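Two Arms and a Fruit Basket: Tirndale Packing House Tries Robots on Its Gift Line

TIRNDALE — The fruit basket line at Clunuvdale Provisions used to start with a radio and end with a pizza in the break room, at least in September, when the corporate orders begin to come in. This year it starts with a tablet login.

The company, which packs and ships gift baskets from a low building off the county road, has set up a two-armed robot in what used to be the sample room. Management calls it a trial. The packers call it Ichikawa, after the integration firm whose name is on the paperwork, and most of them have an opinion about it.

The plan, as laid out in a two-page notice taped beside the time clock, is for the machine to learn to sort fruit between baskets and plates, first one piece at a time and later at something closer to line speed. Packers will be "freed for higher-value finishing tasks." The notice does not say what those tasks are or how many people it takes to do them.

Consuelo Bañuelos has been on the line for 10 years and was one of the first workers asked to spend part of her shift in the sample room. She sets out the fruit, starts the run, writes down what happened and sets the fruit out again. She was told the assignment would be a break for her wrists, and she says that much is true.

"My hands feel better," she said. "My head is tired. On the line I can talk. In there I watch a banana."

The company allowed a reporter into the sample room for part of an afternoon. The work is slow and mostly consists of waiting. An arm comes down toward the basket, stops, and a technician looks at a screen. Then it backs off and comes down again from a slightly different angle. Conversation in the room is kept low, though no one could say whether that was a rule.
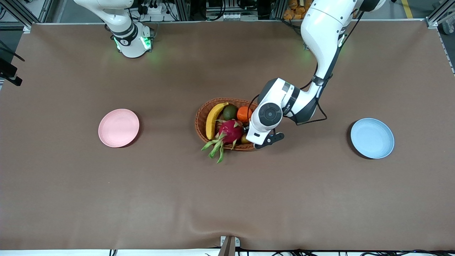 Photo: Clunuvdale Provisions

Fruit is a harder job than it looks from an office. A box has corners and a can has the same shape every time. A banana bends its own way, and a dragon fruit has leafy scales hanging off it that a person brushes aside without thinking. Bañuelos says she picks up a ripe avocado differently from a firm one and could not tell you how she knows which is which before she touches it. She has been asked to write that down for the engineers. She turned in half a page.

Zorica Angelovski, the operations manager, is the trial's main defender inside the building, and she makes a reasonable case. The line turns out 600 baskets on a good day in the busy stretch. The company has trouble hiring for the early shift and more trouble keeping the people it hires. Repetitive strain complaints go up every fall. A machine that takes the dullest reaching and placing off people's hands, she argues, would let the company hold on to the workers it has.

"I'm not trying to empty the building," Angelovski said. "I'm trying to fill the orders without calling people in on their day off."

Asked whether the company would put in writing that no packer will lose hours because of the robot, she said it was too early to put anything in writing. The notice by the time clock, it should be said, is in writing.

Some of what has changed is already plain, and none of it required the robot to pack a single customer order. The rotation between stations used to be worked out among the packers themselves in the first few minutes of the shift. It now comes off a schedule, so that the sample room always has someone in it. People who are sent there miss the part of the morning when the rest of the crew decides who takes which break. Two packers said they had lost a break slot they had held for years. It is a small thing, and they brought it up before anything else.

There is also the matter of pay. Setting out fruit and logging runs is being paid at the packing rate, though it comes with a written procedure, a training module and a form that has to be filled in after every attempt. The log stood at 1552 attempts on the afternoon of the visit. Angelovski would not release the share of those that the company counts as successful. She said the number would be misleading at this stage. That may be so, but it was not considered too early to mention the trial in a letter to large customers, which describes the packing room as "moving toward automated assembly."

Bañuelos keeps her own tally in a pocket notebook. She would not show that either, on the grounds that she has to work there.

What the packers are asking for is fairly modest. They would like a technician's rate for the hours spent in the sample room. They would like to see the results before the company decides what comes after the trial. And they want to know what happens to the seasonal positions, the 40 jobs that open each fall and go largely to the same families year after year. Those workers are not on the payroll yet, so the trial does not, strictly speaking, affect any employee.

Angelovski said seasonal hiring this year will go ahead as usual. On next year she said she did not have a crystal ball.

Packers who follow the industry point to the Zundthorpe plant, a produce repacker two counties over that brought in machines for its tray line. There the jobs did not vanish in one stroke. The plant stopped filling vacancies, and the people who stayed found themselves tending the equipment — clearing jams, wiping sensors, restarting what had stopped. A former Zundthorpe line lead who now works at Clunuvdale said the work was easier on the back and that she left anyway. She asked not to be named, as she would like to keep this job longer than the last one.

Whether anything like that happens in Tirndale depends in large part on whether the thing works, and that is a question the company is not ready to answer. Handling fruit one piece at a time in a side room is a long way from a packing line with its noise, its bruised pears and its last-minute changes to the order sheet. Customers pay for a basket that looks as though somebody took care over it. The finishing steps, the tissue and wrap and bow, are not part of the trial at all, and Angelovski said there is no plan to include them.

That leaves a lot of the job in human hands, which is either reassuring or beside the point, depending on whom you ask at lunch. The tissue and bows have always been the quick part. Most of the hours, and so most of the wages, are in the fruit.

The trial is scheduled to run through the end of the busy season. A meeting between management and the packers has been promised for some point before then, at 2:30 in the afternoon so both shifts can attend, but the space for the date on the notice was still blank. Bañuelos said she plans to go and plans to bring the notebook.

In the meantime she has asked for one change to the sample room, and it has been approved. She can have the radio on, low, between runs.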